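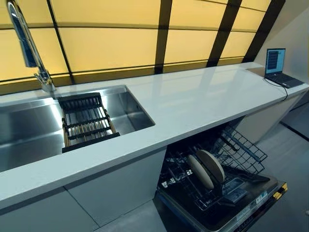

*Staff kitchen, Polton. New sink, drying rack and lit backsplash.*

**Shared kitchens refit: progress report to the Haugland fund**
October 10, 2020

The Polton kitchen is fitted and in use. Dralow, the second site, is not, and I would ask you to read the rest of this report with that in mind. The contractor's own summary has both sites at "substantially complete," a phrase I have stopped taking at face value.

**Polton**

The counter is in along the full run, white and glossy, with the large stainless sink set under it. The over-sink rack was my main doubt in the June plan and I still have it. It takes up part of the basin, and anyone washing a big pot will lift it off and need somewhere to put it down. The plan says "counter." We'll see how much counter is left once a full staff is making lunch.

The yellow panels behind the counter look good. They were also the item most often defended to me on grounds of "atmosphere," and I remain unconvinced that atmosphere was what people were missing. The earlier complaints were about dirty dishes and a slow drain. The drain has been replaced. The dishes are a matter of habit, and a panel won't fix that.

A smaller point: people are already using the end ledge as a desk. A laptop there means a cable down the front of the counter, and I don't want cables near a sink. I have asked for a price on an outlet at that end. Sundora, who did the electrical work, say it was never in their drawings. They are right, I checked.

**Costs**

Spending at Polton stands $1,151 over the approved figure. Of that, $169 is the rack and its spare slats. Most of the rest is the second visit to reseal the sink edge, which I have refused to pay until someone explains why the first seal needed replacing after 16 days.

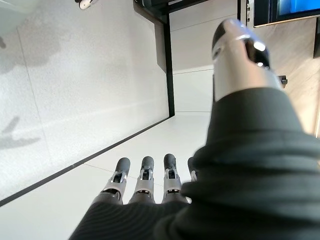
Kerstin Ekström disagrees with me on the rack and asked that her view go in: it keeps wet cups off the counter, it can be moved by anyone with one free arm, and a kitchen that people like standing in gets cleaned more often than one they don't. She would order the same rack for Dralow today.

I have noted that and not ordered it. The cleaning claim may turn out to be true, but so far there's no record either way, so we are starting one. A sheet goes up at Polton next week, and whoever closes the kitchen marks whether the sink was clear.

**Dralow**

Cabinets delivered, countertop not. We have been given 4 different dates. I would not plan on any of them.

**Requests**

- Approval to hold the final Polton payment until the seal is explained in writing.
- A decision on whether Dralow gets the lit panels. My recommendation is plain tile — cheaper, and easy to wipe down.
- Permission to move the outlet cost to next quarter if the quote comes in high.

The Sundora invoice is attached separately. Line 7 is in dispute.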